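Sock drive reopens at Bamthorpe with call for knee-highs

The winter sock collection at the Bamthorpe community hall is open again, and the organizers are asking for longer socks this year. Ankle socks made up most of what came in last winter, and the boxes of knee-highs were the first to run out.

Last season the drive took in 2117 pairs. They went to the night shelter on Dralen Street, to two schools and to the clothing bank at the Jansen Center. The clothing bank has since asked for 100 pairs of knee-highs in adult sizes, and the shelter has asked for the same number.

Color and pattern do not matter. Plain black and gray always go quickly, but striped pairs have been popular with the schools, and mixed stripes in wide and narrow bands are easy to match up when a bag gets tipped out on the sorting table.

Striped knee-highs, with wide and narrow bands:
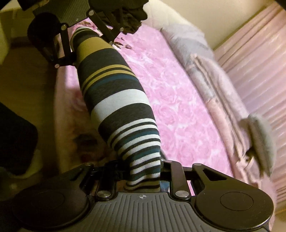
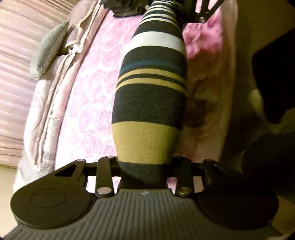 What to bring

Socks should be clean and in pairs. New socks can stay in their packaging. Worn socks are accepted if the heels and toes are sound and the tops still have some stretch. Please roll each pair together or pin it at the cuff. Single socks cannot be used and will go to textile recycling.

Wool, cotton and blends are all fine. Compression stockings should be handed in separately at the desk, with the size written on a slip of paper.

Where to drop off

The collection bin is inside the main entrance of the hall, on the left past the coat hooks. It can be reached from 9 a.m. until 6 p.m. when the hall is open. A second bin is at the Gosari laundromat, next to the change machine. Bags left outside either building get wet and have to be thrown away.

Groups bringing more than 20 pairs are asked to call the hall first so that a table can be cleared. Sorting takes place in the back room in the evenings, starting at 7 p.m.

The drive runs through the end of February. Gloves and hats will be collected separately in December.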